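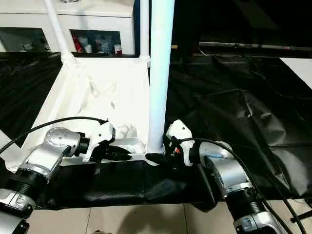
Poles up, base down: a white push-fit frame on black plastic sheeting.

No tools, they say

The trade calls it push-fit. White poles go into white plastic sockets, the sockets belong to a base, and a few minutes later you are supposed to own a piece of furniture. Voleo prints "no tools" on its leaflet twice. Gidey prints it once, in bigger letters. I have a drawer at home with two hammers in it, both bought for things that needed no tools.

The idea is decent enough. Poles are light, they pack flat and a beginner can see where most of them go. My quarrel is with the sockets. A thick pole in a wide ring will stand up by itself and look finished. The thin ones lean. You straighten one, the one opposite moves, and you start to wonder whether the lean is your doing or the factory's.

Mebrat Kassa ran the returns desk at Wunov until October and is blunter than I am. "People stop pushing when it feels tight," she told me. "Tight is halfway." Her advice is to hold the pole low, right by its foot, and press down hard before you touch the next one. The leaflets show a smiling person holding it at the top.
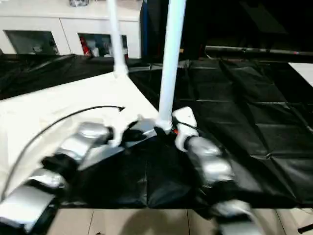 Do you need the sheet?

Every leaflet tells you to spread something on the floor first. I used to think this was fuss. On hard tiles I have come round, a little: white plastic scuffs, and small parts travel. A big black tarp does the job, fold lines and all, and white pieces show up well on it. I wouldn't pay Voleo's price for a "build mat", though. Any clean sheet will do, and an old duvet cover won't slide as much. 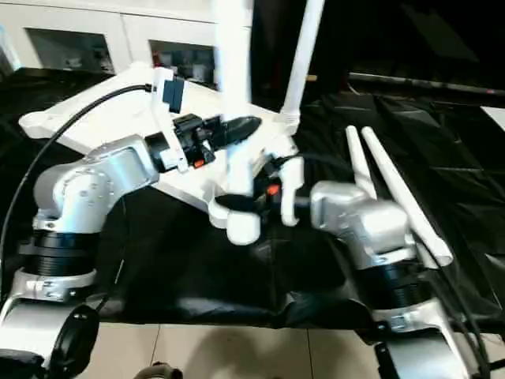 Dultura — Issue 266 — Page 100

Then there is the base, the part the adverts skip. Lift one and look at the lower edge before any pole goes in. Moulded hooks and tabs are where I expect cheap plastic to give up, and a spare is rarely in the box. Gidey will sell you one, plus postage.

Would I buy push-fit again? For a spare room, yes. For anything that has to hold winter coats, I'd want to lean on it in the shop first.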